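Frequently asked questions about the Grollgate open studios

Hi, I'm Fiorella Costa, and I look after the visitor side of things at Grollgate. I get the same dozen emails every spring, so I've put my answers in one place. Last updated March 2023.

When are the open studios?

We open the building to the public for one long weekend in July. The exact dates go on the front door and the mailing list as soon as the artists have all signed off on them. Please don't book a train on the strength of last year's dates - a couple of people did that and I felt terrible!

Do I need a ticket?

No, just walk in. The one exception is the evening talk with Dagim Mamo, where we only have 40 chairs. Those seats are free too, but you have to reserve by email, and if your plans change please let me know so I can pass yours on.

How many artists take part?

We have 55 studios over two floors, mostly painters and printmakers, with a handful of textile people and one very patient bookbinder. Most of them open up, but a few prefer to keep the door shut and work, so a closed door means please don't knock.
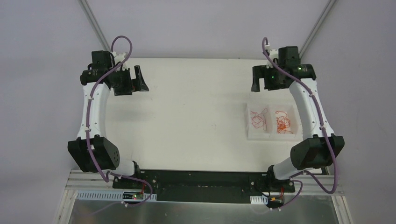
If there's one particular artist you're hoping to meet, write to me first. I can usually tell you which afternoon they'll be in, and some of them go home early if it's quiet.

Can I buy work directly from the artists?

Yes, and I wish more people would! You pay the artist, they keep all of it, and we don't take a cut. Most of them take cards now. Mariann Kerekes only takes cash or a check for her woodcuts, and the nearest cash machine is a ten-minute walk, so plan ahead if you have your eye on one of her big harbor prints.

Is there a group show as well?

There is. It's called Munddale this year, after the valley where Finlay Rankin grew up and made the drawings that started the whole thing off. It hangs in the downstairs gallery and stays up for two weeks after the open studios finish, so you can come back for a second look when it's calmer. 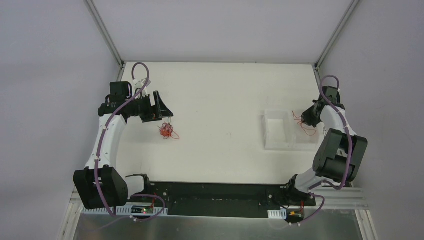
Two robot arms over a white tabletop.

Can I take photos?

In the hallways and the downstairs gallery, sure. Inside a studio, ask whoever's in there. Nearly everyone says yes, but some artists have unfinished work up on the walls and would like to keep it to themselves for now. No flash near the works on paper, please.

Is the building accessible?

Mostly. The ground floor is level all the way through and there's an elevator up to the second. It's a small, slow one (a large wheelchair is a tight fit), so drop me a line if you're worried and I'll send you the measurements.
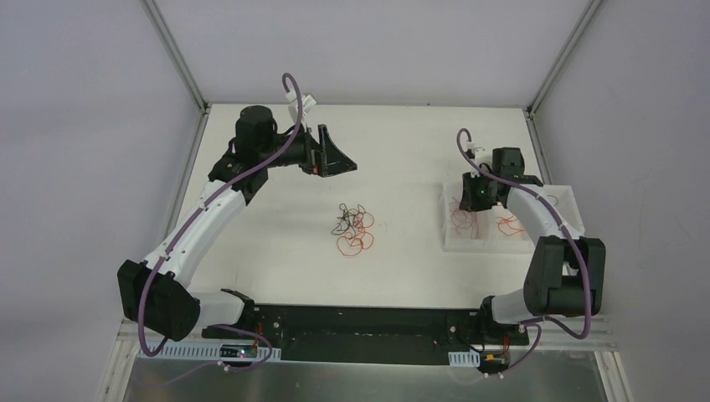
White tabletop with pale gray walls on three sides.

Is there anywhere to eat?

Pantelis Christodoulou runs the coffee cart in the courtyard and does a very good cheese pie until it runs out, usually by early afternoon. You're welcome to bring your own lunch and sit outside.

How do I apply for a studio?

Email me with five or six pictures of your work and a few lines about what you make. There's a waiting list - I won't pretend it moves fast - but I read everything and I do write back.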